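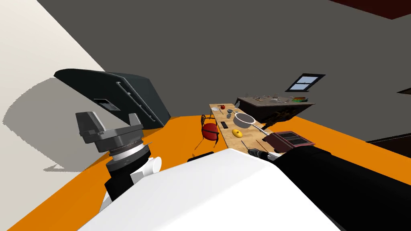

# Kitchen Table Tips From a Robot Open Day

Home | Kitchen | Workshop | Laundry | Storage | Contact

March 2025 | By the Household Desk | Reading time: under 10 minutes

Dutora held an open day at its Trunthorpe building, and I went along expecting to write about gadgets. I came home with notes on how to keep a kitchen table in order. The robot on show works in a simulated kitchen, so everything it handles is on a screen. There is a long wooden table, a counter behind it, a red chair, and the usual things that collect on a table when people cook: a saucepan, a toaster, a lemon, an apple, a bowl.

Each demonstration ran 10 minutes. The guide let people ask questions between runs, and most of the questions were about the table. Someone asked why it wasn't tidied first. The guide said a clear table is easy and a real one hardly ever looks like that.

The tips below are for people. I have tried most of them at home.

## Give the saucepan a parking spot

A long handle takes up more of a table than the pan does. On the simulated table the handle reaches well out across the wood, and a robot arm coming past has to allow for it. So does your elbow. Pick one spot for the pan and turn the handle inward, away from the edge and away from where you walk. If the pan is hot, put the trivet down before you pick the pan up.

## Keep knives out of the crowd

A thin knife lying flat among other things is easy to miss. Lay knives together on one side of the board, all pointing the same way, handles toward you. Don't leave one next to the toaster, where you reach in without looking. If you have to stop halfway through a job, put the knife at the back of the counter before you leave the room.

The same goes for skewers and anything else with a point. Store them in a tall jar, points down, or in a closed tin in the drawer. I use a tin that once held 600 grams of cookies. It is a little too long for the drawer and sits at an angle, but it works.

## Check the toaster before you plug it in

A toaster at the end of a table should sit with all its feet on the table. Push it back a hand's width from the edge. Keep paper towels and bread bags away from the slots, and unplug it before you shake out the crumbs. Ours holds a surprising amount of crumbs for a family that eats mostly cereal.

## Look before you close your hand

In one close view the gripper has its two fingers open wide, with the point of a long thin blade coming down to a flat yellow disc between them. A fork and a slender orange-brown stick lie off to the left. I asked how the robot's programmers deal with so many thin things on one surface. The guide said they spend a lot of time on the approach, meaning where the hand comes from and what is beside it on the way.

You can use that at the sink and at the table. Before you reach into a pile, see which way the sharp end faces. Move the nearest item first. Pick up forks by the handle, and lift them straight up so they don't drag the next one along.

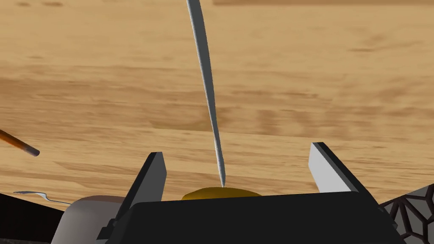 ## Put down a mat, and leave it down

Mats and trivets slide. If yours does, wash the underside with dish soap and dry it well before you put it back. Grease on the bottom is the usual cause. A patterned mat with openings also catches crumbs, so lift it when you wipe the table and wipe under it too.

## Clear the floor near the table

Small things that fall off a table tend to stay where they land. Check around the chairs before you carry anything hot. Push the chairs in first, then look.

## If you want to go

The open day drew some 260 visitors, and the room with the screens was crowded by late morning. Go early. The next one is planned for September. Parking is behind the Hirose building next door, and the walk to the entrance is short but uphill. The bus, number 718, stops at the front gate.

Wear shoes you can stand in. There were only a few chairs, and they were taken when I got there.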